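Meledgate Hand Gripper, build 2
Kit and plans page – last updated 22 August 2018

Workshop home | Kits | Spare parts | Build notes | Contact

The Meledgate is a hand-held gripper you put together yourself. It has two printed fingers, a printed body, a handle, and a mount on top for a marker cube. You hold it like a tool, close the fingers on something, and a tracking setup follows the cube so the motion can be used later on a robot arm. It was drawn up at the Vinbridge shared workshop and we sell it in parts to other shops and to people working at home.

Build 2 replaces the first one. The handle is longer, the finger pivots are easier to reach with a driver, and the pad is now a separate piece. If you have a build 1 body you can keep using it, but the new fingers will not fit it.

We work in pairs, one gripper in each hand. A single gripper is fine for picking up blocks and cups. For anything that moves when you touch it, you want the second one to steady it. House plants are a good test. The leaves get between the fingers and the cube, and the pot has to be held low down.

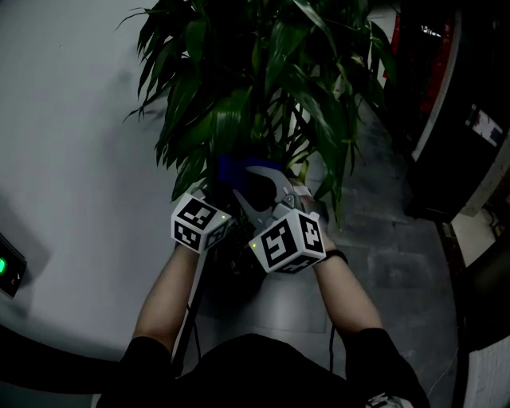 Keep the cubes clean and flat. A bubble under a printed marker is enough to spoil a reading, and so is a thumbprint on glossy paper. Print on matte stock and press it down from one edge with a card. Let the glue set overnight before you handle the cube.

What is in the kit

Body, two halves, light gray
Fingers, one pair
Handle with end cap
Pad with mesh insert
Marker cube, blank, with a sheet of printed faces
Pivot pins and 14 screws, all one size
Cable, with a strain relief clip

The camera is not included. The mount takes the Womia small board camera and most others with the same hole spacing. Check yours against the drawing before you order. We can cut a blank mount plate if you send the hole positions.

Price

Single kit: $225
Spare fingers, pair: $14
Deposit on the loan pair: $50

Shipping is extra and worked out at checkout. Pickup at Vinbridge is free – ring the bell at the side entrance.

Putting it together

Start with the fingers. Fit the pins dry and work the joint by hand until it moves without catching. If it binds, ream the hole a little at a time. Do not sand the pin. Close the body only after both fingers swing freely, because the halves are a tight fit and the tabs do not like being opened again.

The pad goes in last. Seat the narrow end first and push until it sits level with the body. The mesh should lie flat with no ridge along the edge. If you get a ridge, lift the mesh out and trim it.

Run the cable down the handle and clip it before you plug anything in. Leave enough slack to turn your wrist both ways. Most of the broken connectors that came back to us in July were from cables pulled tight.

Using it with a second person

Two people can work on one object if each stays on their own side. Agree who holds and who moves. Gloves are fine with the handle, though thick ones make it hard to feel when the fingers have closed. Before you record, hold each gripper still and check that the tracker has its marker, then check again with the other person in place.
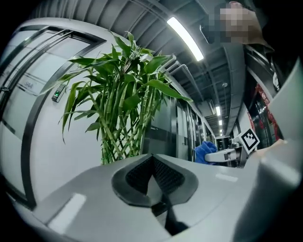

Wide lenses bend straight lines near the edges, so run the calibration sheet for each camera you fit and save the file under that camera's name. The Shen mounting ring holds the lens at the same depth each time. Without it you will need to calibrate again whenever the lens is taken off.

Known problems

The end cap can work loose. A turn of tape on the thread fixes it.

Some finger sets from the first July batch have a rough inner edge. Take it down with a fine file, or write to us for a replacement pair.

Files

Drawings, print files and the marker sheet are on the Build notes page. Print the fingers on their side with supports off. Returns are accepted on unbuilt kits only.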